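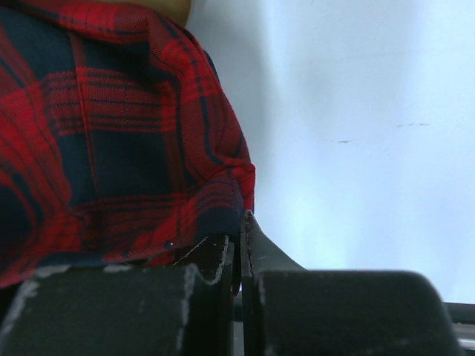

**Bretthorpe House, Driseck Street: Garment Care and Storage Areas**
**Periodic Safety Inspection, Checklist and Comments**

Date of inspection: 2024-04-20
Inspector: Mairéad Brennan
Accompanied by: Eoin Ó Riain, building services
Areas covered: receiving counter, sorting room, pressing room, hanging storage, rear corridor
Total floor area: 2,565 square feet

Ratings: S = satisfactory; A = action required; N = not inspected on this visit.

## 1. Exits and walkways

| Item | Rating |
|---|---|
| 1.1 Main exit unlocked from inside | S |
| 1.2 Rear exit unlocked from inside | S |
| 1.3 Walkways clear to full marked width | A |
| 1.4 Exit signs lit | S |
| 1.5 Floor mats flat and secured | A |

**Comments.** 1.3: Two rolling racks were parked inside the yellow line in the rear corridor. They were moved during the inspection. Racks waiting for pickup are to be kept in the bay next to the sorting room. The same finding was recorded at the last visit.

1.5: The mat at the receiving counter curls at the corner nearest the door. Replace or remove.

## 2. Fire safety

| Item | Rating |
|---|---|
| 2.1 Extinguishers in place, tags current | S |
| 2.2 Sprinkler heads free of stored goods | A |
| 2.3 Lint removed from dryer vents and ducts | S |
| 2.4 Lint removed from behind machines | A |
| 2.5 Alarm panel shows no faults | S |

**Comments.** 2.2: Boxes of spare covers on the top shelf of hanging storage were too close to the sprinkler head above bay 2. Lower the stack and mark a height limit on the wall.

2.4: The duct log is complete and signed. Lint had gathered on the floor behind the second dryer, where the log sheet does not call for cleaning. Bořivoj Šimko will add this location to the sheet.

## 3. Hanging storage and rails

| Item | Rating |
|---|---|
| 3.1 Rail load limits posted | S |
| 3.2 Rails firmly fixed at both ends | S |
| 3.3 Hangers sound, no splits or loose hooks | A |
| 3.4 Garments clear of heaters and lamps | S |
| 3.5 Step stools in good repair | S |

**Comments.** 3.1: The posted limit for the long rail is 420 pounds. The notice is faded and should be reprinted at the next order of signs.

3.3: Several hangers in the mixed bin had hooks that turned freely or pulled out under light force. These were set aside and tagged. Staff should check the hook by hand before hanging a heavy coat or a wet item. Flannel shirts and similar garments should be buttoned at the collar so that they do not slide off onto the walkway.

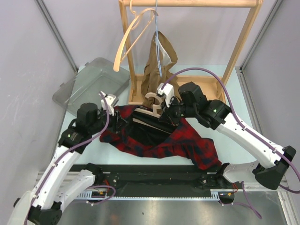 Damaged hangers are to go in the marked scrap container and must not be returned to the bin. Maeve Brophy has asked that the Sidley delivery be checked on arrival, before the cartons are signed for.

## 4. Pressing room

| Item | Rating |
|---|---|
| 4.1 Iron cords free of cuts and fraying | S |
| 4.2 Iron rests stable and heat resistant | S |
| 4.3 Steam hoses and fittings tight | A |
| 4.4 Emergency stop tested on each press | S |
| 4.5 Burn kit stocked and within date | A |
| 4.6 Boiler inspection certificate | N |

**Comments.** 4.3: There was a slow drip at the hose fitting on the press nearest the window. The press was taken out of use and tagged. It may return to service only after the repair has been entered in the maintenance book.

4.5: The gel dressings had passed their date. All other contents were in order.

4.6: The certificate was held at the Ó Briain office and was not available on site. A copy is to be kept in the pressing room binder.

## 5. Chemicals and spot cleaning

| Item | Rating |
|---|---|
| 5.1 All containers labeled | A |
| 5.2 Safety data sheets on hand | S |
| 5.3 Gloves and eye protection available | S |
| 5.4 Exhaust fan working | S |
| 5.5 Eyewash tested and path clear | S |

**Comments.** 5.1: One spray bottle at the spotting board had no label. The contents could not be confirmed and the bottle was removed for disposal.

## 6. Actions

- Repair steam fitting, item 4.3: Eoin Ó Riain. Press to remain tagged.
- Lower stack in bay 2 and mark wall, item 2.2: Bořivoj Šimko.
- Replace gel dressings, item 4.5: Siobhán Breathnach.
- Replace counter mat, item 1.5: Siobhán Breathnach.
- Sort mixed hanger bin, item 3.3: Maeve Brophy.
- Obtain copy of boiler certificate, item 4.6: Eoin Ó Riain.

All actions are to be closed within 60 days unless marked otherwise. The next full inspection is due in August.

Signed: Mairéad Brennan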